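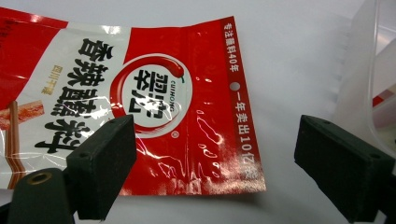 予約なしでも見学できますか?
工場の中を歩くコースは予約が必要で、直売所と試食コーナーだけなら当日ふらっと行っても入れます。

というわけで、行ってきましたトリルトゥラノの唐辛子スナック工場! 辛いもの好きとしては前からずっと気になっていて、2021年4月23日の一般公開にやっと申し込めたんです。駅からバスに揺られて30分、降りた瞬間にもう香ばしい匂いがして、同じバスの人たちもみんな鼻をひくひくさせてました(笑)。

案内してくれたのは製造担当のピチット・ケーウマニーさん。まずは原料の倉庫から。乾燥唐辛子の麻袋が天井近くまで積んであって、マスクをしていてもくしゃみが止まらない! 産地ごとに棚が分かれていて、香り担当の品種と辛さ担当の品種を混ぜて使うそうです。割合は教えてもらえませんでした、残念。

次が揚げ場。窓ガラス越しの見学ですが、それでも熱気が伝わってきます。種を抜いて、下味をつけて、ごまと一緒に揚げて、油を切る。この油切りにいちばん気を使うとピチットさんは言っていて、湿気の多い8月は時間を変えるんだとか。家で真似してべちゃっとなった経験がある私、ここだけメモがびっしりです。 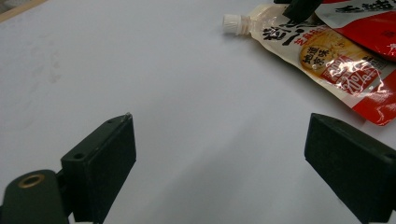
そのあとは待ちに待った試食タイム。出てきたのは塩味、花椒味、それから試作中だというレモン味の小皿でした。花椒味は最初の一口が意外とやさしいのに、あとから舌がしびれてきて、お茶を2杯おかわり。隣にいたジャイルソン・バルボーザさんは平気な顔でぽりぽり食べ続けていて、聞けば毎年来ているそうです。つわものだ……。レモン味は私にはちょっと酸っぱすぎたかな。でも冷えたビールには合いそう!

直売所では割れ唐辛子の徳用袋と、ラー油の大瓶を買って合計1475円。ラー油は瓶が重いので、行く人は丈夫な袋を持っていったほうがいいです。現金のみなのでそこも注意。

帰りのバスは本数が少なくて、一本逃した私は工場前のベンチで徳用袋を開けてしまいました。家に着いたころには袋の中身がだいぶ減っていて、残りは翌日、刻んで焼きそばに入れました。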